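The stretch between the stove and the sink

Kitchen plans tend to be drawn around the appliances. The counter gets whatever is left, and in the older apartments of Gernham that can be as little as 28 inches between the cooktop and the sink.

That short run does most of the work. Vegetables are rinsed at one end and go into a pan at the other, and the chopping happens in the middle. Owners who remodel often move walls to gain a pantry and leave this part alone.

At Ikdale, a building of 91 apartments on the Flirkside road, the kitchens were redone last March. The designers kept the plumbing where it was and spent the money on surfaces. Counters are white, and so is the tile behind them, laid in the usual brick pattern. Cooktops are black glass, set into the counter, and wipe down with a damp cloth once they have cooled.

White tile shows tomato sauce right away. It also brightens a room with one small window. Grout is the weak point, and a yearly coat of sealer helps.

A gray faucet was chosen over chrome, partly for the water spots.

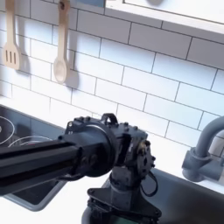

Alemneh, on the fifth floor, would have taken a deeper sink over new tile, and says a stockpot still has to be washed at an angle. The dish rack now lives on top of the refrigerator, which freed enough counter for a cutting board and a bowl.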